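Pilerham Household Advice Service
Kitchen Guidance: Washing, Draining and Storing Plastic Cups

Updated 8 February 2022

Plastic cups and tumblers are among the most frequently washed items in any household or shared kitchen, and they are also among the most commonly put away damp. This page sets out the method recommended by the Service for washing, draining and storing them. It applies to reusable cups of all sizes. Single-use cups should not be washed and kept.

Before washing

Empty all cups and rinse them under cool running water as soon as possible after use. Milk, juice and smoothies leave a film that becomes difficult to remove once it has dried. Where a cup cannot be washed at once, fill it with water and leave it to stand.

Check the underside of each cup for care marks. Cups without a dishwasher mark should be washed by hand. Cups with deep cracks, flaking edges or a sticky surface should be thrown out. Fine surface scratches do not make a cup unfit for use, although a badly scratched cup will hold stains and is better kept for rinsing paintbrushes or starting seeds.

Washing by hand

Fill the bowl with warm water and a small amount of ordinary dish soap. Wash cups first, ahead of plates and pans, while the water is free of grease. A soft sponge or a bottle brush is suitable. Steel wool, scouring pads and abrasive powders will cloud clear plastic permanently and must not be used on it.

Give particular attention to the rim and to the inside corner where the wall meets the base. Ridged or molded bases collect residue on the outside as well, and a soft toothbrush reserved for kitchen use will clean between the ridges.

Rinse each cup inside and out with clean water. Soap left on plastic dries to a dull haze that is often mistaken for wear. In hard water areas, a final rinse with a tablespoon of white vinegar in a quart of water will reduce spotting.

Stains and odors

Tea, coffee and tomato leave a tint on plastic. Mix baking soda with enough water to form a paste, spread it over the stain with a damp cloth, and leave it for 40 minutes before rinsing. The treatment may be repeated. Chlorine bleach is not advised for routine stain removal.

For odors, fill the cup with warm water and one teaspoon of baking soda and leave it overnight. Lids should be treated separately, with any removable seal taken out first.

Choosing a rack

A wire rack is preferred to a solid tray or a folded towel. Air reaches the cup from below and water falls clear of the rim. The rack should stand on feet high enough to keep the lowest wires off the counter, and the gaps between the wires should be narrow enough that the smallest cup in use cannot tip through.

The Service's kitchen at Pilerham has used racks of both the Bosetti and the Wenditz pattern. The Bosetti is the deeper of the two and suits tall tumblers. The Wenditz is easier to lift with one hand and fits a narrow counter. Either is adequate for a family kitchen. Racks with a plastic coating should be inspected in March each year, at the time of the general spring clean, and replaced if the coating has split and the wire beneath has begun to rust.

Wash the rack itself once a week in hot, soapy water. The feet and the points where the wires cross need a brush.

Loading the rack

Place cups upside down in a single row, starting at the middle of the rack. Do not nest one cup inside another, and do not rest a second layer on the bases of the first. Leave a small space between cups wherever the width of the rack allows. Plates, if they must share the rack, should stand at one end and should not lean against the cups.
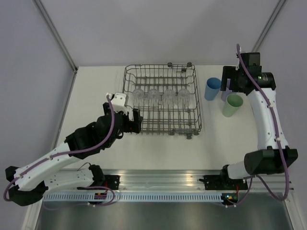

Prepared by M. Bošković

Clear and colored cups are easier to manage when they are kept in separate groups. With clear cups inverted in the rack and blue, lavender and green ones beside it, each group can be put away on its own shelf without further sorting. In households with children, a color may be assigned to each child, and the number of cups used in a day will generally fall.

A cup standing upright beside a rack may be waiting to be washed or waiting to be put away. Each kitchen should settle on one side of the rack for used cups and the other side for clean ones, and should keep to it.

Drying and storage

Allow cups to drain for at least 2 hours at room temperature. Water held in the hollow of a base should be tipped out or blotted with a lint-free cloth before the cup is turned over. A cup towel used for this purpose should be changed daily.

Store dry cups upright on an open shelf or in a ventilated cabinet. If they must be stacked, limit each stack to 3 cups. Taller stacks grip together and may split at the rim when pulled apart. Cups that have stuck should be loosened by standing the outer one in warm water for a short time. They should never be twisted or struck against the counter.

Shared kitchens

Halls, clubs and schools that hold large numbers of cups should drain them in batches and store them by size in lidded bins lined with clean paper. The store at Pilerham holds almost 200 cups in this manner. Bins should be labeled on the short side so that the label can be read from the shelf. Cups taken from long storage should be rinsed before use.

Related pages: Caring for Wooden Boards; Descaling a Kettle; Cleaning Behind the Sink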